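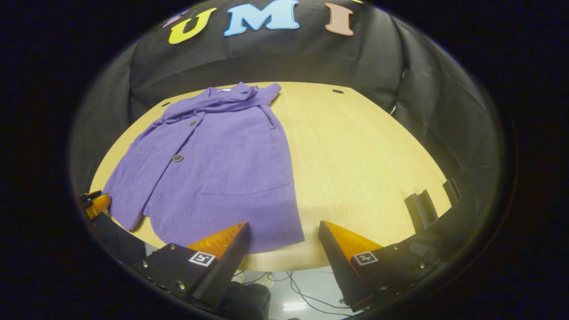 The purple button-front spread out on the folding table, gripper at the ready.

Tips for practicing laundry with a hand-held gripper

We've been building a folding helper in the shared workshop on Thursday evenings, and the part that has taught me the most is the plain old practice at the table, working a hand-held gripper through one garment after another. If you're putting together something similar in a garage or a spare room, maybe a few of these will save you an evening or two (they would certainly have saved me several!).

Start with a shirt that has some texture to it. Ribbed or crinkled cloth gives the fingertips something to hold, and slick linings can wait until you've got the feel of things. A solid color that stands out from the tabletop is a real kindness to your eyes after the first hour.

Spread the sleeves before you touch the body. I used to go straight for the hem, and then I'd have a sleeve tucked underneath and have to begin all over again. Keep the fingertips off the buttons, too, and pinch the cloth beside them.

Hang dark cloth behind the table. We put up a black one and stuck big felt-like letters on it, and it makes the corner feel like its own little room, besides hiding the paint shelf. Don't fuss over the wrinkles in it.

Clamp whatever you can to the table edge and run your cables underneath, well away from your feet. I tape mine down every couple of feet with cloth tape, and I still check them before I sit.

Wipe the fingertip pads with a damp cloth when you stop for coffee. Lint builds up faster than you'd think, especially after sweaters, and a fuzzy pad slides. Snug up the little screws while you're at it, gently, with a driver that fits.

Keep a notebook. Our project is called Sillel, and the Sillel notebook is up to 1453 folds, with the bad ones marked in pencil so I can go back to those garments. I try to stop at about 300 in a week, or my wrist lets me know.

Pants are a whole other story, and I'll write those up once I've worked out what to do with the pockets.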